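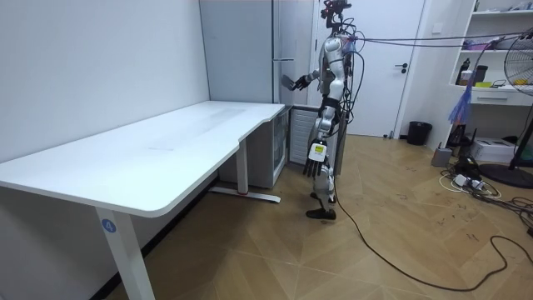 A humanoid robot by a white desk, one hand open and fingers spread.

I have a confession that will surprise exactly zero people who have been in my apartment: I have never finished a bottle of nail polish. Not once. I've been painting my nails since middle school and I have thrown out gloopy ones, given away boring ones, and dropped a bottle of navy creme on a bathroom tile floor (RIP security deposit), but I have never seen the bottom of one because I used it up. Top coat doesn't count. Everybody finishes top coat, or gets two-thirds of the way down and gives up when it turns to string cheese.

So my opinion, and I've been working up to this one for a while, is that full-size nail polish bottles are too big and the brands should quit making them. I'd keep base and top coats at the regular size. Everything with a color name on it should come in a mini.

I know! I know. The full-size bottle is pretty. It looks great on a shelf, it's nice in the hand, the long cap gives you better control. I'll get to the cap. Let me make my case first.

I got started on this in November, when I pulled my whole collection out to look for a burgundy I was sure I owned. I owned four. While everything was on the floor I figured I might as well count, and it came to 95 bottles, which in the nail world is nothing, people have that many in teals. But I held each one up to the lamp to see how much was gone and it was kind of embarrassing. Most of them were down to about where the shoulder of the bottle starts. That's two manicures, maybe three. The most used color in the whole pile was a sheer pink from Um that I wear to every wedding and every job interview, and even that one was only half empty, and I've had it since my old apartment.

Then I did some bathroom math. I wrote down every manicure for a stretch and I'm a once-a-week girl, sometimes less when work is bad. With 95 colors in rotation, any one bottle gets picked less than once a year if I'm being fair to all of them (I'm not, see sheer pink). A polish doesn't stay good for that long. The thinner goes, it gets thick, the shimmer settles into a sad stripe at the bottom, and you can revive it with drops a few times but it never goes on like it did the first week. I'm basically buying a gallon of milk for one cup of coffee.

My friend Yi-an Han thinks I'm nuts about this. She's the person who got me into indie polish in the first place and she has a wall rack that I would describe as architectural. Her argument is that the bottle is part of what you're paying for. She likes the rows. She likes that a Medmont from six years ago lines up with a Medmont from last spring. And she says that with a mini you're always a bit nervous about using it, so you save it, and then it dries out anyway and you never even wore it. I'll give her half a point there. I did that with a holographic topper once and I'm still mad at myself.

But I asked her how many she'd ever finished, and she went quiet and then said "one, sort of," and the sort of was that she'd mixed the last of it into another bottle.

The other thing people bring up is price per milliliter, and yes, minis are a worse deal on paper. Medmont sells its regular bottle for $18 and the mini is half the price for way less than half the polish. If you go by the math on the label, you'd be silly to buy small. Except the math on the label assumes you're going to use all of it! If I only ever get five manicures out of a color before I'm bored or it's goo, then I want to pay for five manicures. The rest of that bottle is stuff I paid for and am storing on behalf of the landfill. (And please don't put it in the regular trash, by the way. Most places want it with the paint and the batteries. I keep a shoebox and take it over when it's full.)

I'd feel differently if the brands were pricing minis like they wanted us to buy them. Mostly they're treated as a holiday thing — four little bottles in a box with a ribbon, and one of the four is always a glitter you didn't ask for. Then January comes and they vanish. The shades you really want to try, the weird ones, the mustard and the gray-lavender and that swampy green everyone was wearing for a minute, those only come big. That's backwards to me. A classic red you might really get through. A swampy green is a fling. Sell me a fling-size bottle.

Lonlow is the only one I've seen come close to getting it. They did a run of minis for a whole collection, 17 colors, and every one of them was sold on its own, no box. I bought five. If those had been full size I'd have bought one, maybe two, and stood there doing that thing where you hold them against your hand under the store lights and talk yourself out of it. So they made more money off me, not less, and I got to wear a burnt orange that I would never in a million years have bought big. I've since worn it down to the last little bit, where you have to tilt the bottle and chase it around with the brush. I may finish it. I might have a party.

Okay, the cap. This is the one complaint about minis that I fully agree with. The stubby cap is hard to hold, the brush is short and usually skinnier, and if you've got bigger hands or your hands get stiff it's miserable. Young-sook Kong, who does my nails when I want them done right (she's got the second chair from the door at a salon in Plimisport and she's booked solid, don't even try before prom), won't keep a mini at her station. She told me she can do a nail in three strokes with a normal brush and it takes her five with a little one, and after a full day of clients she feels it in her thumb. Fair enough. And a salon goes through polish the way I go through coffee filters, so salons should have all the big bottles they like. I'd never take a big bottle from a professional.

But for the rest of us, why does the small bottle have to come with a small cap? Put a regular cap and a regular brush on a short, wide bottle. It'd look a little goofy, like a kid in his dad's hat, and I would not care at all. Lonlow's caps are a bit longer than most and it makes a real difference on my right hand, where I need all the help I can get because I'm painting lefty.

I did float all this in a nail group I'm in, 500 members, very nice people, usually. You'd have thought I suggested banning cuticle oil. A lot of folks feel that if the full size goes away, the mini will just creep up in price until it costs what the big one does now, and we'll all be paying $18 for a thimble. I don't have a great answer to that. It's happened with mascara, it's happened with lip balm, and I can see it happening here. Somebody else pointed out that more tiny bottles could mean more glass and more caps in the end if we all buy three where we used to buy one. I do buy more when they're small, I just told you I did. So I can't claim I'm saving the planet over here.

What I'd settle for is a choice. Same shade, two sizes, on the shelf all year, and let Yi-an have her rows. I'd be happy with that, and I think stores would be surprised by which peg empties out first.

In the meantime I've started decanting. You can get little empty bottles with the mixing balls already in them, and a friend and I have been splitting new colors down the middle. She takes the original one time and I take it the next. It's a messy job, do it over a paper plate and open a window, and write the name on the bottom right away or you'll end up like me with two unlabeled nudes that I swear are different. We've got the gray-lavender from Um up next and it's my turn for the real bottle.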